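### 3.2 Trousers on soft surfaces

Dark trousers gave us the most trouble of any garment in the Solthorpe set. Two reasons, mostly. The seams hardly show against the cloth, and people at home rarely fold on a table – they fold on the bed, where the surface gives and the sheet moves along with the garment.

We logged 200 folds across 40 households. Trousers were laid out flat first in 99 of these, the rest were folded in the air or against the body. Laying flat is slower but the creases come out straighter (see 3.4). Bed folds took around 5 seconds longer than table folds, nearly all of it spent on the second leg, which tends to drift away from the first while the waistband is being straightend.

Coding followed the Cedov scheme with one change. "Legs apart" and "legs together" are now separate starting states. Old scheme lumped them, not much use for trousers.

Bedding was left as found. No plain sheets brought in, pillows and quilts stayed put. Patterned sheets helped the coders if anything, as a dark leg stands out well on a light check and its angle can be read off the squares. Figure 3 is coded "legs apart", with one cuff end folded. Lint, buttons etc. not coded.
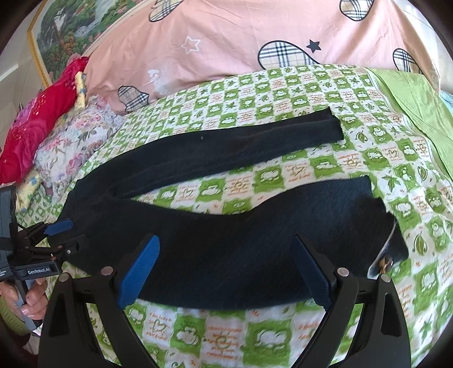

**Figure 3.** Dark trousers laid flat on a green-and-white checkered sheet, pillow and quilt behind.

### 3.3 Tops and knitwear

Same proceedure as for trousers, but sleeves coded separately, left then right. Hooded tops were left out.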